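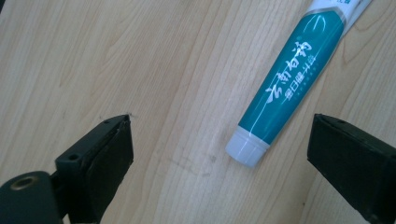

10/07/2023
By a guest author

The agent was late, so I waited on the steps of the house in Lurkelstead and read the listing again. Three bedrooms, new roof, quiet street. It did not mention the smell of the river, which I had noticed already from the bus.

When she came, she shook my hand and asked if I was buying alone. I said yes. She wrote something in her folder.

"The sellers moved to Skarkent in November," she told me while she looked for the key. "They want it finished. You can offer a little under."

Inside, the rooms were smaller than I had imagined them. In the kitchen, the wall beside the door was covered with pencil lines, the kind that parents make for a growing child. The highest line was at my shoulder. Next to it was written a number, 84, and I could not understand what it measured. It was too small for the height in inches of anybody at my shoulder.

"They will paint that," the agent said quickly. "I can put it in the contract."

I asked her to leave me some minutes, and she went out to telephone. I opened the cupboards. I turned on the tap and let it run. Upstairs I lay down on the floor of the back bedroom, in my good coat, and listened. A neighbor was calling a dog. The dog did not want to come.

My mother sold our house in 20 minutes, to the first man who asked. I was at school that day. I never saw the empty rooms.

The agent was on the sidewalk when I came down.

"So?" she said.

"I would like to make an offer," I said. "But they must not paint the kitchen."

She looked at me for a moment, then opened the folder and crossed out one line.

We use cookies to improve your visit. Accept | Manage settings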